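Keeping White Cotton White (and What to Do When It Isn't)

Household Tips > Laundry & Linens

My grandmother had a clothesline that ran from the back porch to a pear tree, and in July you could see her undershirts and pillowcases from halfway down the road, bright as paper. I've been chasing that white ever since. I have a washer with more buttons than my car and I still end up with T-shirts the color of dishwater if I let things slide for a month or two. So this page is everything I've picked up over the years, some of it from her, some from readers, and a fair bit from ruining things.
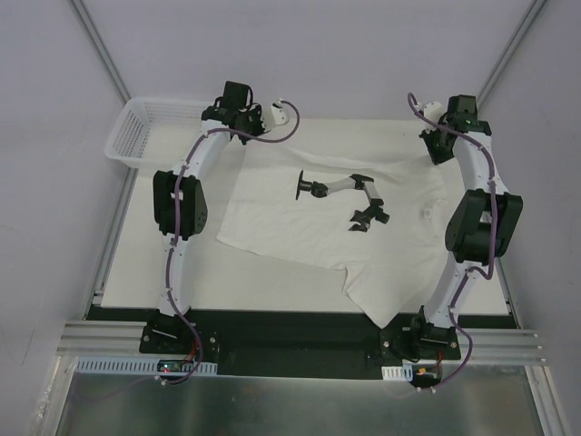
By Tayla Donnelly
Filed under: Laundry, Whites, Stains

Let's start with the sorting, and I know, I know, you've heard it. But "whites" in most houses means white plus cream plus that pale gray sweatshirt plus the socks with the blue toes, and that's where the trouble begins. A little dye comes off the blue toes every single wash. You'd never notice it on any one day. After a winter of it, though, you hold your shirt up next to a new one and wonder what on earth happened! I keep a separate bag on a hook for true whites only, and if it takes us ten days to fill it, then it takes ten days.

The next thing is soap, and most of us use too much of it. When I moved out to Veverside the water was so much softer than what I was used to that I was rinsing suds out of dish towels for weeks before I caught on. Leftover detergent hangs on to dirt and leaves the cloth stiff and dull. If you suspect that's your problem, run a clean load with no soap at all and peek in partway through. If you see suds, there's your answer, and you can cut back by half and see how you get on. (Hard water is the opposite story. There you may need a bit more, plus a scoop of washing soda.)

The overnight soak

For shirts and pillowcases that have already gone gray, I do a long soak. Fill a tub or a clean bucket with the hottest water the care label allows, stir in oxygen bleach in the amount it says on the package, and make sure it's all dissolved before the clothes go in. Push everything under and put a dinner plate on top so it stays there. I start mine after supper and pull it out with my first coffee, then wash it the usual way. Don't do this with silk or wool, please. I lost a lovely scarf that way and I'm still a little sore over it.

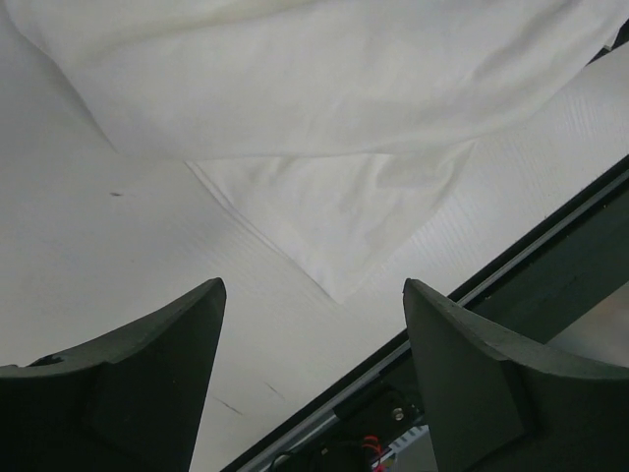
Sometimes one soak isn't enough, and that's fine. A tablecloth I got at the Dela Peña estate sale had been folded in a trunk for goodness knows how long and had a brown line down every crease. The first night lifted maybe half of it. I did it again the next evening, and by the second morning the lines were so faint that you'd have to be hunting for them. Old linens like slow and gentle, and if a cloth feels thin or papery to begin with, use warm water and check on it every hour or so.

Now, chlorine bleach. I do keep a jug of it, but I use it for mop heads and the occasional dishcloth and not much else. It weakens cotton over time, and it turns some fabrics yellow, especially anything with stretch in it. It also makes the yellow from sweat worse in a lot of cases. And never, ever mix it with vinegar or ammonia or anything that has either one in it.

Underarm yellow

This is the question I get more than any other. What works in my house is a paste of baking soda and dish soap with a splash of peroxide, the regular 3 percent kind in the brown bottle. Turn the shirt inside out, rub the paste in with an old toothbrush, and leave it for 90 minutes. I used to leave it for twenty and thought the whole business was a hoax! Then rinse it cool and wash. Check the shirt before it goes in the dryer, because heat will set whatever is left, and then you're stuck with it.

A small habit that helps a good deal: let your deodorant dry before you get dressed. Brush your teeth, feed the cat, then put the shirt on.
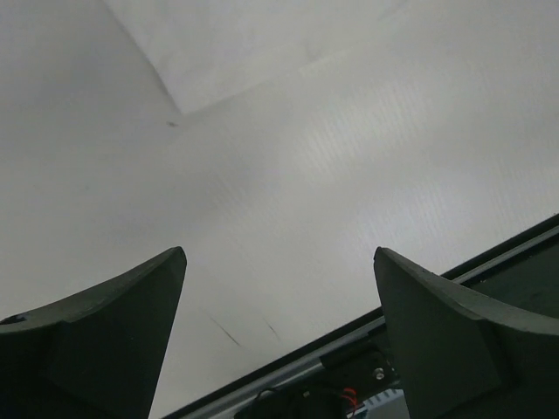 Thin white sheet, perhaps fabric, on a pale table.

Spots and splatters

Lay the cloth out flat in good light before you treat anything. You'd be surprised how many spots hide in a wrinkle and only show up once the thing has been washed and dried and it's too late. I use the kitchen table, wiped down first, with a clean towel under the stained part so there's somewhere for the stain to go.

Coffee and tea: cold water from the back of the cloth, then a dab of white vinegar, then dish soap.

Grease: dish soap straight on, dry, before any water touches it. Work it in with your thumb.

Blood: cold water only, and plenty of it. A little salt if it's stubborn.

Ink: rubbing alcohol on a cotton ball, dabbing from the outside in. Keep swapping to a clean cotton ball or you'll just move the ink around.

Tomato: scrape, rinse cold, soap, and then hang it in the sun if you've got any.

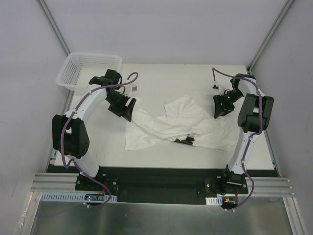

The sun really is the best helper of the lot and it doesn't cost a penny. Damp cotton in full sun for an afternoon will bleach out a faint tomato stain all by itself, and if there's still a shadow you can squeeze some lemon on it and put it back out for another spell. Bring things in before the dew comes down. If you have no yard, a rack by a bright window does a gentler version of the same job.

Shake every piece hard before you hang it, hems down for T-shirts, and you can skip most of the ironing. And don't put whites away even a tiny bit damp. They'll go musty first and yellow after that, and you'll be right back at the bucket.

Comments are open below, and if you have a trick for getting rust marks out of an old pillowcase I would dearly love to hear it. Mine has one the size of a dime and I've tried lemon and salt twice now.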